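Reading time: 4 minutes

Vamgate Golf Club — Course and Buggy Safety Inspection
Checklist with comments
Inspected 5/9/10

Scope: practice ground, buggy shed, greenkeeping store, paths and bridges, shelters, dormy rooms. Each item is marked Pass, Pass with comment, or Action. Items marked Action at the June inspection are repeated whether or not they have been closed.

1. Practice ground

1.1 Bay dividers secure — Pass.
1.2 Mats level, no raised edges — Action. Bay 3 mat lifts at the back left corner. Take the bay out of use until it is re-fixed.
1.3 Safety netting — Pass with comment. Lower tie cord on the car park side is frayed. The net itself is sound. Replace cord before the winter fixtures.
1.4 Ball collector, guard and cab mesh — Pass. Draser unit, guard bolts checked for tightness.
1.5 Signs showing direction of play — Pass.

2. Buggy shed

2.1 Parking brake holds on the ramp — Action. One Hokon buggy creeps with the brake fully on. Key removed and tag fitted.
2.2 Tyres — Pass.
2.3 Charging leads and plugs — Pass with comment. Two leads are run across the walkway. Hang them on the wall hooks when not charging.
2.4 Ventilation open during charging — Pass. Louvres were painted over at one time and are now free.
2.5 Extinguisher in date, bracket fixed — Pass.
2.6 Load plate legible — Action, repeated from June. Plates on the older buggies cannot be read. Ask the supplier for replacements.

3. Greenkeeping store

3.1 Chemical cabinet locked — Pass.
3.2 Data sheets present for all products held — Pass with comment. Sheet for the wetting agent is an old issue.
3.3 Fuel cans labelled and capped — Pass.
3.4 Mower cutting units guarded or covered in storage — Action. The Van Rooij greens mower was stored with the covers off. Covers were on the shelf behind it. Refit after every cut.
3.5 Emergency stop on the bench grinder — Pass.
3.6 Racking load notice — Pass. Limit shown is 700 kg per bay and present loading is well under it.

4. Paths, bridges and shelters

4.1 Bridge at the 18th, decking and handrail — Pass with comment. Decking grips are worn on the green side. Handrail firm at all posts.
4.2 Path edges — Action. Edge has broken away on the bend below the 7th tee. Cone off and fill.
4.3 Lightning shelter doors open freely — Pass.
4.4 Warning bell at the blind crossing — Pass. Rope renewed since June.
4.5 Overhanging branches — Pass with comment. Dead limb in the oak beside the 12th fairway. It does not overhang the line of play but buggies do stop there.

5. Dormy rooms

5.1 Floor clear between bed and door — Pass.
5.2 Smoke alarm test — Pass in all rooms.
5.3 Bedding and mattress labels — Pass with comment. Check that the fire label is present whenever a mattress is changed. Covers are to be taken off for this and refitted.
5.4 Small items left on beds or floors — Pass with comment, see note below 5.5.
5.5 Window restrictors — Pass. 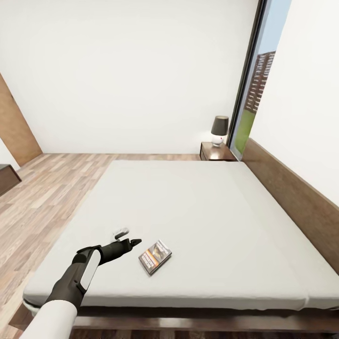
Item 5.4: small items on a grey mattress cover.

Note to 5.4. Anything found on a bed at changeover goes to the office in a marked bag before fresh linen is fitted. Loose tees and pencils on the floor are a slip risk and should be picked up before the vacuum goes round. Spiked shoes are to be left in the porch racks — the stair carpet has been caught twice by studs.

6. First aid and emergency

6.1 Kits stocked at clubhouse, shed and halfway hut — Action. Halfway hut kit is short of eyewash and large dressings.
6.2 Defibrillator status light — Pass.
6.3 Access gate for ambulance — Pass. Key number matches the card behind the bar.
6.4 Hole location plan displayed by the telephone — Pass with comment. The plan dates from 2000 and shows the old 5th tee. Print a new one.

Items marked Action are to be closed and initialled on the paper copy held in the office. Equipment tagged out stays out until the tag is removed by the person who fitted it.

Contact the office | © Vamgate Golf Club | Back to top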